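Skonora Hand Unit 4: setup and care notes

README for the Skonora set, small household objects
Maintained by the Skedbridge bench group
Last revised June 11, 2018

Contents of this folder

The folder holds 1728 recordings made with hand unit 4, the calibration files that go with them, and the service log for the unit. This README covers the unit itself: how it is put together, what to check before recording, and what to do when it stops closing evenly. The label format is described in labels.txt and is not repeated here.

Of the 1728 recordings, 348 were made before the jaw pads were changed. They are kept in a separate subfolder, old_pads. Don't mix the two groups when training on grip width, as the older pads were thinner and the zero point is different.

The unit

Unit 4 is a hand-held gripper with two padded jaw fingers and a camera looking forward over them. The person recording holds it and closes the jaws by hand. The linkage is the Liang pattern, with the arms held by screws on the upper faces. The pads slide over the finger cores and are held by friction and a strip of tape on the inside.

Before recording

1. Wipe the lens with a dry cloth.

2. Close the jaws fully on nothing. The pads should meet along their whole length. If they touch only at the tips, go to "Jaws out of line" below.

3. Open the jaws to the stop and hold them there while the calibration script runs. It takes 10 readings and writes the mean to width_zero.txt.

4. Check the arm screws with a hand driver. They should be snug. Overtightening makes the arms bind, and the slow closing shows up in the width trace.

5. Put a thin object between the jaws and tilt the unit to each side. If the object slides, clean the pads.

Thin and shiny objects

The jewelry task is the hardest one on the pads and it is the task we use to decide whether the unit is fit to go out. The items are laid out on a bedsheet and sorted into an open tray. Bracelets with metal links catch on the pad fabric, and small rings can go under the pad edge if it has started to lift.

Bring the fingers down on both sides of the object and keep them upright until they reach the cloth. Coming in at an angle pushes the sheet into a fold and the object moves with it. For a watch, start with the jaws wide enough to clear the case and bracelet.

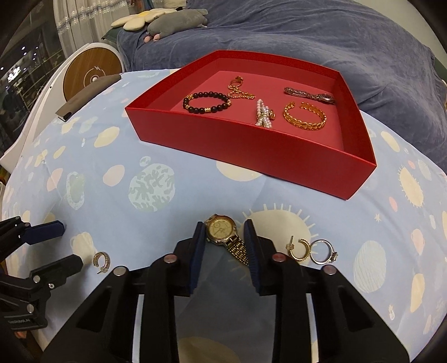 Jaws out of line

The usual cause is one arm screw backing out. Loosen all the screws a quarter turn, close the jaws on the flat gauge block, and tighten them a little at a time, going from one arm to the other. Take the block out and repeat step 2. If there is still a gap at the base of the pads, take the pads off and look at the finger cores. A bent core has to be replaced. Straightening it by hand has not worked for us.

Run the calibration again after any work on the arms. Recordings made between a repair and a new calibration should be marked "uncal" in the log.

Changing the pads

Peel back the inner tape and pull the pad straight up off the finger. Remove old glue with alcohol and let the core dry. Slide the new pad down until it bottoms out, then tape it. Always change both pads together. The current ones are from Stuneretti, and spares are in the drawer with the gauge block. They were last changed in December.

Don't wash pads in place. Water gets into the pivot and the grease comes out on the next object you pick up.

Storage

Leave the jaws slightly open so the pads do not take a set. Keep the lens cap on. The unit goes back in its case with the cable coiled beside it, never wrapped around the arms.

Known problems

Reflections from polished metal can throw off the object mask for a few frames. The width readings are not affected.

The width trace has a small step near full opening in many files. This is wear in the stop. It was left alone because replacing the stop would have changed the zero point again partway through the set.

Some early log entries give the screw check as "done" with no initials or time. We could not fill these in later, so they stay as they are.

Reporting a fault

Add a line to service_log.txt with the recording number, what the jaws did, and whether the fault came back after calibration. Attach the width trace if there is one.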